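Day 6 of collecting demos for the packing task. Two grippers, one open box, and a pile of small stuff that goes inside. My thumbs are sore already.

We're at almost 517 episodes and Rafia wants more with soft things - bags, laces, anything that squishes and shifts when you grab it.
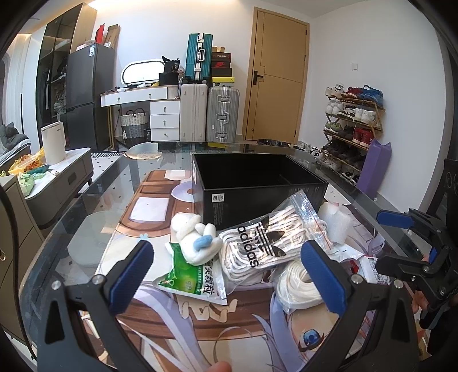
Jaws open, box open, shoelaces next.

Tossed 20 takes last night for going too fast. Slow hands, people!

Kausar starts training in March, so I'm back at it after lunch - send snacks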